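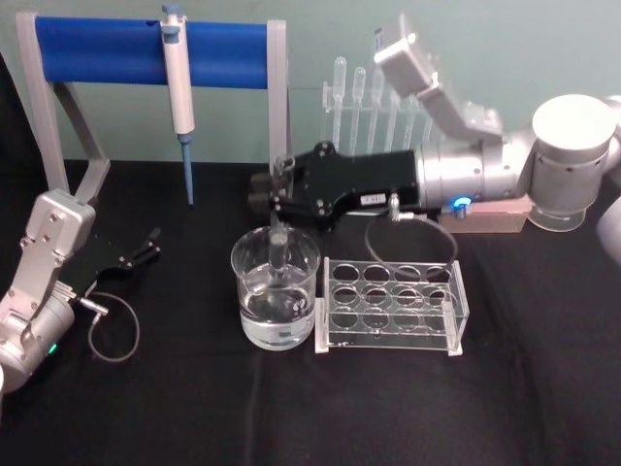

Furnusis is hiring demonstration operators for the Skorham lab, on contract from August.

You will spend your shift steering two arms through small, dull bench jobs so that a model called Ye can learn to do them. Tube into beaker. Tube out of beaker. Tube into rack, and so on until lunch. We need 2424 clean demonstrations, and Ye has shown no sign of being a quick study.

What we're after:

Steady hands and a long fuse. A good operator gets through 100 takes a day, counting only the ones we can keep.
Willingness to label your own fumbles. A dropped tube is data, provided you own up to it.
Some time at a wet bench. A science degree is welcome but won't make the ninth hour of pipettes any shorter, which is why we stop at eight.

No robotics background needed. Training takes 3 days, and most people stop apologising to the equipment by the second.

Gamers, you're welcome too, though please leave "lightning reflexes" off your application. The last bloke who had them went through 9 beakers before morning tea.

Pay is hourly, with paid breaks and your own locker. Parking at Flotalby is free and a fair walk away.

Send a one-page résumé to Lærke Blöndal, and tell her about the most boring job you ever did well. Applications close at 5 pm on the last working day before August.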